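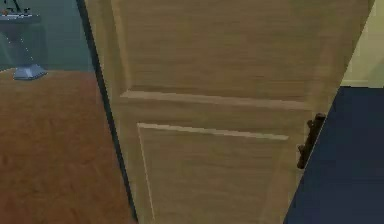 Nelly Montoya

Endon had failed at doors six times before lunch, and I was having the best day of my year.

"It's pushing the panel again," said Jairo. "Handle, you daft thing. The dark bit. On the edge."

We had built the practice house in August, all of it on a screen: pale doors, teal wall, a blue floor you could almost smell the polish on. Endon lived in there and did chores. It had wiped its first table after 3000 tries. Doors were worse. A door moves while you're still deciding about it, and Endon liked to decide slowly.

On the seventh go it stopped, backed up, took the handle and pulled. The door came round in one lovely sweep and I shouted so loudly that Jairo spilt his tea on the notes (mine, of course).

"Now the wall," I said. "Send it to the wall!"

He typed the job in. Find the mark, clean the mark, leave everything else alone.
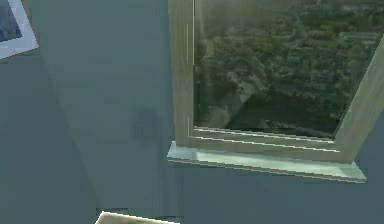
The wall by the window, with the smudge still to do.

Endon looked at the smudge for ages. Then it went along the sill instead, end to end, very thoroughly.

"So, can it do housework yet?" Jairo asked.

"It can do a door. It can do a sill!"

"You asked for a wall."

I had, and my brother would have missed the wall too, and he's thirty. I set up another 700 runs and went to find a cloth for the tea. When I got back Endon was at the door again, opening it.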